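The woman who mends coats in Lerkbridge

I'd been meaning to talk to Birthe Hviid for ages, ever since a friend came back from her workroom with a zipper that finally zipped and a lecture about how to hang things up. She does repairs and alterations up a flight of stairs off the market street in Lerkbridge, and she said yes to an interview on the condition that I bring cake and didn't mind her sewing through it. Easy terms! I brought lemon.
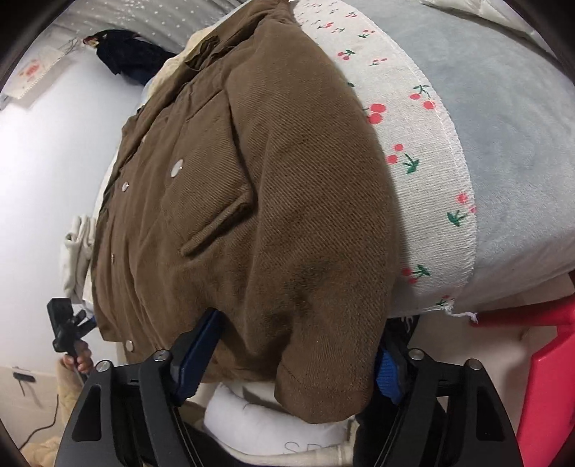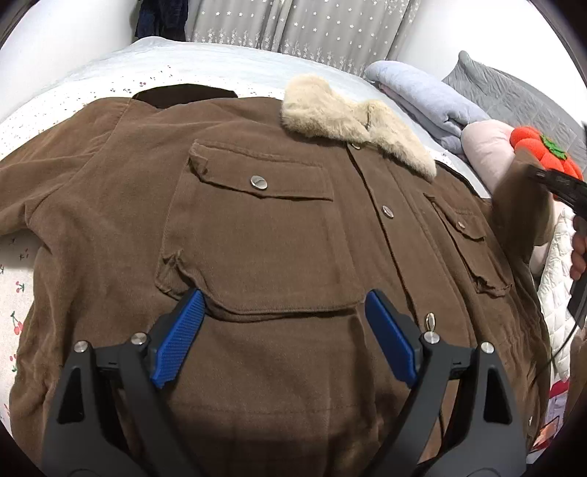
Birthe learned to sew from an aunt who made curtains, and she didn't touch a coat until she was well into her twenties. "Curtains are straight lines," she told me, threading a needle without looking at it. "A coat is all corners. I was terrified of them." What got her over it was a winter of working through anything brown, ribbed and padded that people would hand her, and she still has strong feelings about that sort of jacket. Corduroy, she says, shows every mistake, and a flap pocket with a snap on it is the first place she looks when one comes in. "People yank a snap. They grab the flap and yank, like they're starting a lawn mower. Hold the cloth down with your thumb and then pull, and you'll never need to see me."

(I tried this on my own coat on the way home. She's right, it feels completely different.)

She moved to town in 2000, which she remembers mostly for the rent. Her first job here was at Holst, the dry cleaner by the bridge, where she sat in the back and sewed buttons on for people who had dropped off a suit and hadn't noticed a button was gone. "I loved it there," she said. "It was warm, there was a radio, and I got to see how everything in this town was made. You open a lining and you know right away if somebody cared."

I asked what she meant by that, and she put the needle down for the first time, so I knew we'd hit on something. She talked for a good while about seam allowance, the bit of extra cloth folded away on the inside where you never see it. Old coats have plenty. Newer ones have hardly any, so if you put on a little weight or your kid shoots up, there's nothing to let out. "It used to be that a coat was made expecting you to change," she said. "Now they make it for you on the day you buy it, and good luck."

Around then Toon Vanhove came up the stairs with a bag over each shoulder. He shares the workroom and handles leather and the heavy stuff, and the two of them bicker like an old married couple, though they're not one. He ate two slices of cake standing up and told me the coat on his peg had been relined 2 times and would outlive him.

"It'll outlive you because I did the sleeves," Birthe said.

"She did one sleeve."

They use a thread called Grostex for nearly everything, and here they do agree. Toon keeps it in an old bread box, sorted by color in a way only he seems to follow. Birthe would like it sorted by weight. I gather this has been going on for years and I wasn't going to be the one to settle it.

I wanted to know about money, because I've always felt awkward asking a repair person what something costs. Birthe laughed at me. "Ask! Ask first! I'd much prefer that to you going pale at the counter." A new lining is the big one. She charged me 80 dollars in my head before I'd even said what coat I had, then out loud told me it would depend on the sleeves. Small things, a hem that's come down or a loose hook, she'll often do while you wait, if you don't mind waiting on a stool with a box of zippers on it.

And is it worth it? I've got a gray wool coat from a secondhand place and I honestly couldn't tell you if it deserves a lining that costs more than I paid for it. Birthe said people ask her this every November, right when it gets cold and everyone digs out last year's coat and finds the hole they forgot. Her answer is to put it on and walk around the room. If you stand up straighter, fix it. If you start tugging at it, give it away to somebody it fits.

Toon said that was nonsense and you should look at the elbows.

I asked her about the strangest job she'd ever had, expecting a wedding dress disaster. Instead she told me about a man who came in with his late father's overcoat and wanted it cut down to fit him, but asked her not to empty the pockets. She worked on it for weeks with a bus ticket and a peppermint sitting in there. "I sewed right around them," she said. "I never took them out. He checked when he picked it up, he put his hand straight in." She didn't say anything more about it and neither did I, and Toon went off to rinse the plates.

The other thing I came away with is her class. She and Toon run a mending evening they call Widov, after the first customer who ever asked to be taught instead of charged. You bring one thing that's broken and a mug, and you go home when it's fixed or when you're fed up. Beginners get buttons. Birthe's way is to wind the thread under the button a few times before you knot it, so it stands up a little off the cloth and has room to move. I'd been sewing mine down flat my whole life, which explains a lot about my cardigans.

I've booked in for the next one with the gray coat. Toon has already asked to see the elbows, and Birthe says there'd better be more lemon cake.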